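작아진 옷을 접는 시간
아이 옷장을 정리하는 일은 접기에서 시작한다

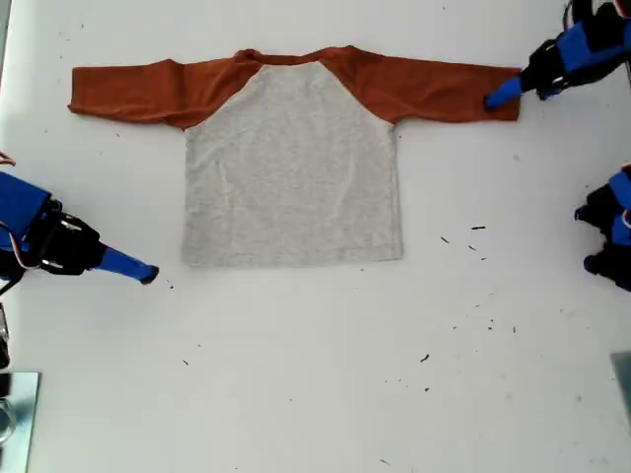
아이 옷은 어른 옷보다 접기 쉬울 것 같지만 해 보면 그렇지 않다. 몸판이 작아 접을 면이 좁고, 소매는 몸판에 비해 길다. 어른 셔츠를 접던 손버릇대로 하면 소매가 옆으로 삐져나오고, 서랍에 세우면 금방 쓰러진다. 특히 래글런 티셔츠가 그렇다. 어깨선이 따로 없고 소매가 목둘레까지 비스듬히 올라가 있어서 어디를 기준으로 접어야 할지 애매하다.

회색 몸판에 주황빛 소매가 달린 래글런은 아이 있는 집이라면 한 벌쯤 있는 옷이다. 내복 위에 입히기 좋고, 바지 색을 크게 가리지 않는다. 자주 입히니 자주 빨고, 자주 빨다 보니 소매 끝부터 낡는다. 옷장 정리를 할 때 이런 옷이 가장 오래 손에 남는다. 버리기에는 멀쩡하고 물려주기에는 조금 낡았다.

먼저 펴 놓는다

정리의 첫 단계는 옷을 평평한 곳에 펴는 것이다. 침대나 이불 위는 푹신해서 옷이 꺼지고 주름이 그대로 남는다. 식탁이나 책상처럼 단단한 면이 낫다. 상판이 흰색이면 얼룩과 보풀도 잘 보인다. 앞면이 위로 오게 놓고 양 소매를 옆으로 곧게 뻗은 다음, 손바닥으로 가운데에서 바깥쪽으로 쓸어 준다. 다리미까지 꺼낼 필요는 없다. 니트 조직의 면 티셔츠는 손으로 쓸기만 해도 잔주름이 어느 정도 펴진다.

목둘레는 따로 손을 본다. 골이 진 부분은 잘 뭉치고, 뒤쪽 깃이 앞으로 넘어와 접히는 일이 많다. 이 상태로 접어 두면 다음에 꺼냈을 때 목 부분에만 굵은 자국이 남는다. 양쪽 어깨 부분을 잡고 가볍게 당겨 모양을 잡은 뒤에 접는다.

소매는 몸판 안으로

래글런은 겨드랑이에서 목으로 올라가는 사선 봉제선을 눈여겨보면 된다. 옷을 뒤집어 등판이 위로 오게 놓고, 목둘레 끝에서 밑단까지 세로로 내려오는 선을 머릿속에 긋는다. 그 선을 따라 한쪽을 안으로 접으면 소매가 등판을 가로질러 놓인다. 반대편으로 나가는 소매 끝은 다시 꺾어 밑단 쪽으로 내린다. 다른 쪽도 똑같이 한다. 두 소매가 겹치는 자리가 두꺼워지지 않게 조금 어긋나게 놓는 것이 요령이다.

남은 긴 네모를 밑단에서부터 세 번 접으면 손바닥만 한 크기가 된다. 세워서 쓰러지지 않으면 잘 접힌 것이다. 쓰러진다면 대개 세로 폭이 고르지 않은 경우다. 다시 펴서 폭부터 맞춘다.

밑단이 일자로 떨어지는 옷은 접기가 수월하다. 둥글게 파인 밑단이나 뒤쪽이 더 긴 옷은 밑단을 먼저 한 번 접어 올려 직선을 만들어 놓고 시작하는 편이 낫다.

서랍은 폭을 보고 고른다

접는 법을 바꾸면 수납함도 다시 보게 된다. 아이 옷을 세워 넣으려면 깊은 서랍보다 얕은 서랍이 맞다. 깊은 서랍은 위에 빈 공간이 남고, 결국 그 위에 다른 옷을 얹게 된다. 생활용품 브랜드 루르코(Rurko)의 천 칸막이는 폭이 40센티미터인 서랍에 맞춰 나온다. 빳빳하지 않아서 옷이 줄어도 칸을 좁혀 쓸 수 있다. 자르나노(Zarnano)의 수납 상자는 6칸으로 나뉘어 있어 양말과 속옷까지 함께 넣는 집에 알맞다. 다만 칸이 좁아 두꺼운 겨울 상의는 들어가지 않는다.

새로 사지 않아도 된다. 신발 상자 뚜껑을 서랍에 깔거나 우유팩을 잘라 칸을 나누어도 쓰임새는 비슷하다. 상자 높이가 접은 옷의 높이와 맞는지만 확인하면 된다.

남길 옷과 보낼 옷

계절이 바뀌는 4월은 긴소매를 가려내기 좋은 때다. 접기 전에 옷을 펴 놓은 김에 소매 길이와 품을 살핀다. 지금 소매가 손목에 딱 맞는다면 가을에는 짧다. 동생이 있으면 보관하고, 없으면 물려줄 상자로 옮긴다.

소매 끝이 해진 옷은 따로 모은다. 올이 조금 풀린 정도라면 안쪽으로 한 번 접어 박으면 더 입을 수 있다. 수선이 번거로우면 미술 놀이나 텃밭에 갈 때 입히는 옷으로 돌린다. 그마저 어려운 옷은 단추와 지퍼를 떼고 몸판을 잘라 걸레로 쓴다. 래글런의 몸판은 봉제선이 적어 넓게 잘린다.

보관할 옷은 완전히 말린 다음 상자에 넣고, 겉에 치수와 계절을 적는다. 아이 이름보다 치수를 적는 쪽이 나중에 찾기 쉽다. 상자는 가득 채우지 않고 손이 들어갈 만큼 남겨 둔다.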